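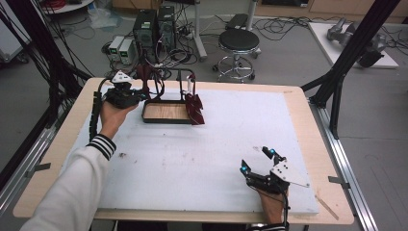 The pair of hand-held grippers at the foam board, with the wire rack at the back

Hi all,

Firouzeh Parsa wrote:
> We are putting together next year's equipment request and I have
> been asked for one number for "hand-held grippers, two, with
> everything they need." I have a quote from Domlow for the grippers
> themselves. What else should I be putting on the list before it
> goes up in September? And is a second table worth asking for now,
> or should it wait?

Firouzeh, I'm so glad you asked before sending it up, as I did it the other way round and spent a whole spring going back for more money, a bit at a time, which made me no friends in purchasing. I put a picture at the top so you can see the kind of table I'm talking about.

The grippers are the easy line. Please do look at what hangs off them, though. Each of ours had to be budgeted with its cable, a spare cable (buy the spare, you'll thank me), and its share of a computer and a power supply. There are two towers on the floor behind the table, with two small power units next to them, and I had only asked for one of each the first time. Our extras, meaning cables, clips, mounting plates and the foam board, came to $1,481, and I had written down "misc." with nothing beside it.

Then there is the table itself. The aluminum rails down the sides and the black posts came from Hutow as a kit, and the lead time was 13 weeks, so order that before anything else. The foam board gets scuffed in no time and I would put down for 8 of them a year — they're cheap, and a fresh one is lovely to work on.

Don't forget the things you'll be handling, either! A wire rack, a wooden tray and a few pieces of dark red cloth don't sound like equipment, and our office sent them back with a question mark until I moved them to supplies. Oh, and a stool on casters. I left that off too.

As for the second table, I would ask now. Mellton held their two-table price for us for six months, and a single order meant a single round of signatures. If your people say no, at least it's on paper for the following year.

I have the old spreadsheet from the Shahbazi project with all the lines in it (some of the prices are stale by now, so do check them) and I'm happy to send it to anyone who writes to me off list.

Warm wishes to everybody, and good luck with the forms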